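Salehi to hand out 2,000 sheets of green paper, and doubts a few of them

Plarnholm, February – Salehi, the paper craft workshop, will give away 2,000 sheets of green paper to schools this spring for its torn-paper folding course. The course has 27 lessons and needs no scissors. The workshop is making no promises about better math scores, calmer children or sharper minds.

"I have read those claims on other people's boxes and I don't believe them," said Nima Vahidi, who wrote the lessons. "A child folds a sheet. At the end there is a folded sheet. I think that's worth an hour."

The first lessons use a single fold and a ragged edge, with the paper left to stand in a rough tent shape.
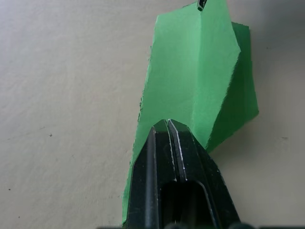
Green paper, folded along a sharp crease, with one ragged edge.

Salehi tried the course with 58 pupils before agreeing to print it. Results were mixed. Several teachers found the torn edges untidy and asked for clean-cut sheets, a request the workshop turned down.

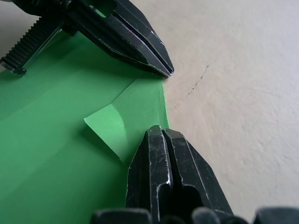
Saeed Amini, who runs the trial lessons, was against the free sheets at first and has only partly changed his mind. "Free paper gets left in a cupboard – I've seen the cupboards," he said. "So schools have to ask for it, and tell us later what they did with it."

So far 26 schools have asked. Requests go to Rostam Kermani at the Salehi office in Plarnholm, mornings only.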